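Prevness Dance House: progress report to the Goodall Fund
Period covered: the first half of our two-year residency programme
Prepared by Jordan Fothergill, programme manager

Dear friends at the Fund,

Thank you for your patience over this report, which reaches you a little later than I had hoped because the December sharing ran on longer than planned and we all wanted a proper rest afterwards. I am very glad to say that it finds us in good heart and mostly on schedule.

1. Residencies

You gave us money for artists to have time in a studio without having to show anything at the end of it, and that is still the part of the programme people thank us for most. We have now hosted 19 artists, among them solo makers, two small companies and a duo who had never worked together before they came to us (they have since been offered dates at the Kisik festival, and we could not be more pleased!). Imke Schwerdtfeger has been our dramaturg in residence throughout, and her long afternoon conversations with the artists have become the thing everybody asks to have more of.

The one disappointment is that we had to move a residency into the next period when the choreographer hurt her knee. Her fee has been held over and she will be with us in the spring.

2. "Waiting Rooms"

Imke's own piece has grown a good deal since the outline we sent you. It began as a trio about the time dancers spend sitting about between jobs, and it is now a quartet set in an ordinary front room, with much of the movement happening on or very near the furniture. The first full run was fifty minutes, and Imke would like to lose ten of them.

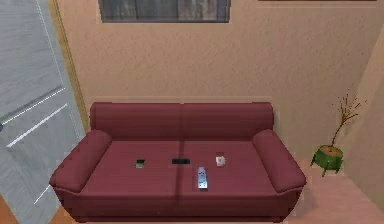 Dark red two-seater, with a potted plant to the right.

We showed an early version to an invited audience and asked them to stay and talk, which they did, at some length. Several people found the opening section too slow, while others told us it was the reason they would come back, so Imke is leaving it alone for now and working on the ending. The music is being written by the Honex ensemble and we expect a first recording before the next block of rehearsals.

3. Classes and open studios

Morning class is now open to any working dancer in the region for a small charge, and free to those between contracts. Across the period we had 114 attendances, against a target of 100. The over-sixties group has been slower to find its feet - the bus timetable changed just as we opened - but those who do come are very loyal, and we have shifted the start to half past ten to suit them.

4. Money

Spending is close to budget overall. We are over on travel and a little under on access costs, and with your agreement we would like to carry the access money forward and use it for audio description when "Waiting Rooms" opens. A full table of figures is being sent separately.

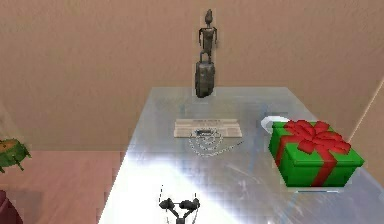

5. What comes next

Rehearsals start again in February, with three weeks in the large studio and a fourth in the theatre. We shall open the call for the second year's residencies at about the same time, with a shorter form, as applicants told us the last one took them the best part of a weekend. We would also dearly like one of you to sit on the selection panel, if that can be managed.

Do please come and see a rehearsal whenever you are passing. Ring me first and I will make sure there is lunch.

With warm wishes,
Jordan Fothergill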